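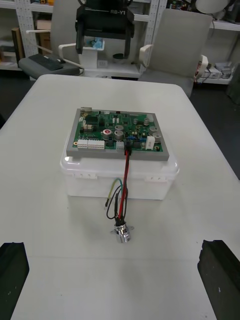
Trimholm board and wiring notes

Data card for the control board set. 261 records, one per wiring check. Each record holds a board ID, the connector involved, wire colors and a short note. Maintained by Randi Tveit; corrections go to Halvard Dalen.

Wire colors are entered as seen on the bench. Leave the field blank if unsure.

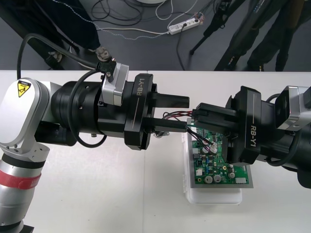

Do loose wires get their own record?
They go in the note field of the board they belong to.

License: internal use at Poltus.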